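Oct 8, 2022

**Rim coating, batch 6: cure and adhesion**

Carrying on from the June notes. The open question was whether the edge failures came from the Dornik primer, from the bake, or from the way the blanks were washed. The primer lot was changed after June and the wash was left alone, so anything different this time should be primer or bake. Humidity in the coating room was not logged. The meter has a dead battery again and the spare is the wrong size.

Blanks are the Conine stock, same as before, mold release still on when they came out of the bag. Washed in warm water and dish detergent, rinsed twice, air dried on the rack overnight. Wiped with isopropyl before priming. Two blanks had a scratch near the foot and were put aside for masking practice.

Mixing: primer stirred by hand for 6 minutes, then strained. It had a skin on top, thicker than I would like for a can opened this season. Skin removed, not stirred back in. Viscosity cup gave 30 seconds, inside the sheet range but at the slow end. No thinner added. If the next can is also slow, thin one half and compare.

Color coat is the Fonari two-part, mixed by weight on the small scale. Total mixed weight 558 g, more than needed. The leftover went off in the cup before cleanup and the cup is now scrap. Mix less next time. For a run this size half would do.

Masking is still the slowest step. The low-tack tape lifts on the curve unless it is cut into short lengths, and short lengths leave a step at every join. Tried the stretch tape on part of the batch. It follows the curve well but pulls on removal, and if the color coat is past tack-free it takes a sliver of edge with it. Best result came from pulling the tape at a low angle while the coat was still soft. Timing matters more than the tape brand.

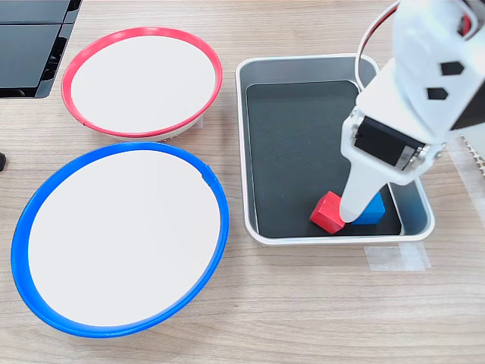
Color separation between variants was settled in June, when the pale green and the gray were dropped because they were hard to tell apart under the bench lamp. The remaining colors have to read at a glance against a white interior, including when pieces are overlapped or set down at an angle. Red and blue do that without trouble, and the red stays distinct on a tilted bowl where the opening has closed down to an oval. The thick blue rim gives more area to judge gloss and orange peel. The red one has a thin seam or notch in the rim, lower left, which I have entered as a cosmetic query until it has been looked at under the loupe. If it is a tape join it belongs with the masking notes above. If it is in the blank it goes back to Conine as a stock question.

Bake: the Patrício oven, middle shelf, setpoint as on the card. The oven reads high on the display compared with the thermocouple, and the offset was larger near the door. Rotated the tray once at the halfway point. The door seal has a flat spot at the hinge side which probably accounts for the difference. Ordering a new seal is on the list but the part number on the plate is worn off, so the length and profile will have to be measured.

Adhesion: cross-hatch on flat coupons baked with the batch, one set from the door side and one from the back.

- Back set: clean cuts, no lift at the corners of the squares.
- Door set: small flakes at several intersections. One rating lower.
- Retest of the door set after a second bake: same rating. Extra time at temperature does not recover it.

The last line is useful. It suggests the loss happens early, while the solvent is leaving, and that a slow ramp does more good than a long hold. It does not clear the primer, because both sets came from the same can.

Wash test: 196 cycles logged on the June coupons so far. Slight dulling, no edge lift. Detergent residue shows as a haze that wipes off with a damp cloth, so wipe before reading gloss or the number comes out low. I did not do this for the first few readings and have struck them in the table.

To do:

- battery for the humidity meter, check size against the cover
- measure oven door seal
- loupe on the red rim query, note orientation before moving it
- repeat coupons with slow ramp, door side only
- open second can of primer, cup reading before and after straining
- relabel the coupon envelopes, pencil only, marker bleeds through

Coupons from this batch are in the flat drawer under the scale, door set on the left.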